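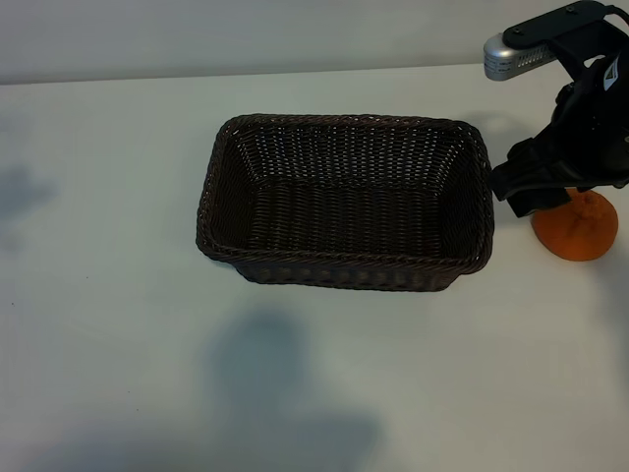
3 min read

The Basket Pages, Part 6: The Dark One

By Asnakech Ambaye
Friday, July 19, 2019

Regular visitors know the arrangement by now. I own too many baskets, I am getting rid of most of them, and before each one goes it gets a gallery page, the way other families get a portrait done at the mall. So far I have parted with exactly 3, and one of those was returned to me as a birthday present with soap in it.

Today's basket is the dark brown rectangle, the one that passes for black until you put it on something white. It spent years on the shelf over my desk holding mail. Emptied out, it turns out to have a very respectable inside: tight, regular rows over upright ribs on all four walls, and soft corners where I had always assumed there were sharp ones. I had not seen the bottom since we moved to the apartment on Hedlund Street.

What came out of it, in case you were wondering: takeout menus from two restaurants that have closed, a roll of stamps, the manual for a Dustis hand vacuum I don't own, and 271 rubber bands. My nephew did the rubber bands. He was promised a nickel apiece and he drives a hard bargain.

Chenxi Yao came over to help me decide, and brought her own opinions, as she does. She says a basket this size is wasted on paper and ought to hold bread. I said bread leaves crumbs and crumbs get down into the weave, where they stay until somebody sells the house. She said that was a reason to own a brush. We left it there — politely, with coffee.

Up close it stops being plain. There are thin threads of tan and rust and a reddish brown running through the dark, close enough together to look nearly plaid. The rim has its own ideas and goes around on the diagonal like a braid. After all those years under that shelf lamp I would have sworn in court that the thing was one color.

And then the white dots, low down on one side, in little short rows. Beads, maybe, or stitching in a light thread. Ward Boersma has looked at the pictures and votes for beads. Dirk Dekker votes for stitching, and the two of them have now exchanged more emails on the subject than I got about my knee surgery.

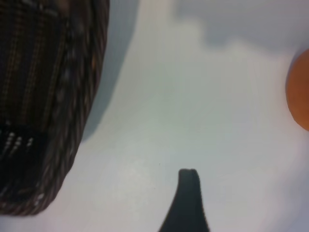 Where It's Going

I had it promised to Jelle Jacobs in May, for his seed packets, and then he bought a cabinet. So it is open again. If you want it, leave a comment with what you plan to keep in it. Mail will be considered but frowned on. Bread puts you on Chenxi's side and I will remember it.

Local pickup only, please. I mailed a basket once and it arrived as more of a tray.

Part 7 will be the round one with the lid, assuming I can find the lid.

Filed under: Baskets, Getting Rid of Things, Not Getting Rid of Things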